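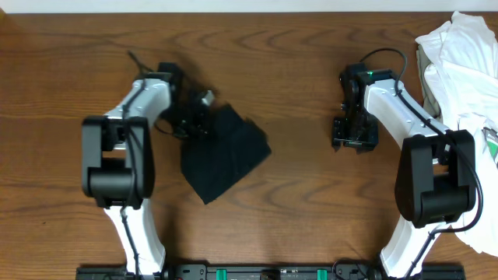

munstead-families: messages in this thread

Subject: Re: [munstead-families] Door-to-door rides after the Gatora van stops

Hello everybody, and a special hello to the families who joined after the potluck. I meant to answer this one last night, but my son had other plans for my evening (we were hunting for the good headphones until nearly ten), so you're getting me with my morning coffee instead.

> My daughter goes to the Gatora day program and we just got the letter
> that the van won't come to our side of Munstead after October. The
> letter says to apply to Haltska for rides. I looked at the form and it
> asks if she can walk to a bus stop. Well, yes, she can walk. But she
> would never know which bus to get on, and if the bus was late she would
> just leave. Do I say yes or no? I'm scared of saying the wrong thing and
> losing the ride. Also do we have to pay for every trip, or is there a
> pass? Thank you all, I read everything here even if I don't write much.

First of all, thank you for writing, and please write more! I'd bet that a good many of us stared at that same question. When we filled out the form for my son I wrote "yes, he can walk," very proudly, and we were turned down. His legs are fine. He can outwalk me any day of the week. What he can't do is cross Cutler Road by himself, or work out what to do if the driver says this bus isn't in service.

So don't leave a bare yes sitting there. Tell them she can walk the distance, and then say that she can't make the trip by herself, and go on to say what happens when she tries. What you wrote to us, that she would leave if the bus was late, is just what belongs in the box. Use the same words. If the box is too small, write "see attached" and put it on a separate sheet with her name on top. Ours ran to a page and a half and the woman at the Haltska counter didn't blink.

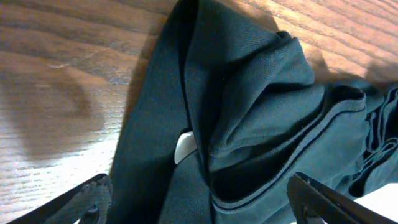

Abelardo Jara

A few other things I wish I'd had written down the first time around.

Describe her hardest days. We get so used to telling people what our kids can do, and we should, I love doing it, but this form is asking about the trip on a day when it's raining and the stop has been moved and there's a leaf blower going. If she can manage one trip she knows very well, like to her aunt's, put that in too and explain that she learned it over a long stretch with someone beside her. They can approve a person for some trips and leave others out, and the trip to Gatora should be named by itself, with the address.

The professional's page does not have to be filled in by a doctor. Ours was signed by the job coach, who has seen my son at an actual bus stop, and I think it did us more good than the first one from the clinic, where they checked three boxes and wrote "ambulatory." Give whoever signs it a copy of your own page before they start. They'll be glad to have it.

If they call you in for an interview, she should come along, and you can sit with her. My son was asked how he would get home if he lost his pass and he said "fine." I asked if he could be asked another way, and then he said he'd wait for me, which he would, all night if it came to that. Bring water and something for her hands. The chairs are in the hallway by the elevator and it's noisy.

About the money: you pay by the trip, but there is a book of 40 tickets that saves you digging for change, and she only has to hand one over. We keep ours in a pouch clipped inside his bag -- one for going, one for coming home, and the rest of the book stays in my kitchen drawer. Before you buy any, ask your service coordinator if transportation can go into her plan. A family on my street was paying $400 a month out of pocket for a private driver and never knew to ask. When we priced a private ride to Gatora and back, five days a week, the quote was $1,066 a month, and I had to sit down.

If you get a no, please don't put the letter in a drawer like I did. There's a date on it for the appeal and it comes up fast. You can send the first page of the appeal in by itself to hold your place and follow with the rest later. I did mine that way and we had the approval by the time school let out.

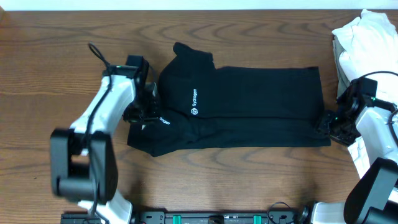
Abelardo Jara
Parent Representative, Munstead Family Council

Now for the part where I ask you all for something. Gatora told us they'd look at keeping one van on the east side through the winter if they knew how many riders it would carry. The council has $2,000 set aside for transportation, which won't run a van for long, but it could pay for an aide to ride along during the first weeks on Haltska, so that people learn the new drivers with a friendly face in the next seat. I'd like to know which of those your family would want more. Please tell me if your rider uses a wheelchair or needs a front seat, too.

We'll have the small room at the Manolakis Center from 6:30, with the side door propped open, and I'll bring blank Haltska forms in both large and regular print. Come and fill yours out with us. Bring your son or daughter if that's easier, mine will be there with his headphones (they were in the laundry hamper). There's parking in back, but skip the spots near the loading door.

To the mom who wrote: if you'd like me to read over your page before you send it, just reply to me off the list. I'd be happy to, and I can send you ours with the private bits taken out.

Warmly,
Abelardo

P.S. Somebody left a blue casserole dish at the potluck. It's washed and on my porch.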